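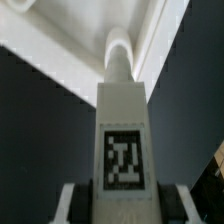

Le film polyester Negri 539 est un support d'étiquette autocollant destiné au marquage d'inventaire en intérieur. Il reçoit l'impression par transfert thermique, ruban résine uniquement. Les codes à gros blocs blancs sur fond noir, entourés d'un liseré clair comme sur le boîtier blanc cassé, demandent un aplat noir dense et des arêtes nettes. Régler la chauffe sur un échantillon avant tout tirage en série.

Catalogue > Marquage > Films et supports > Negri 539

Caractéristiques

Épaisseur du film : 40 µm, hors adhésif et protecteur.
Finition : mate, blanche.
Adhésif : acrylique permanent.
Conditionnement : rouleau de 1875 étiquettes carrées, prédécoupées.
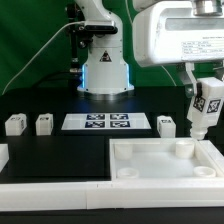

L'adhésif atteint sa tenue nominale après 24 heures. Pendant ce délai, ne pas nettoyer l'étiquette ni solliciter les bords. Sur peinture poudre texturée, préférer la version Plestanham, à masse adhésive renforcée – même format, même ruban.

Stockage

Conserver à plat, à l'abri de la lumière, dans l'emballage d'origine. Durée de conservation : 2 ans.
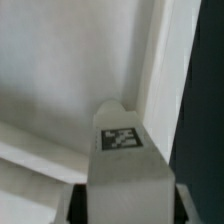
Pose

Dégraisser à l'alcool isopropylique, laisser sécher, appliquer du centre vers les bords à la raclette feutre.

Publié le 27 avril 2026 par le service technique Ivevby
Classé dans : Étiquettes et consommables d'impression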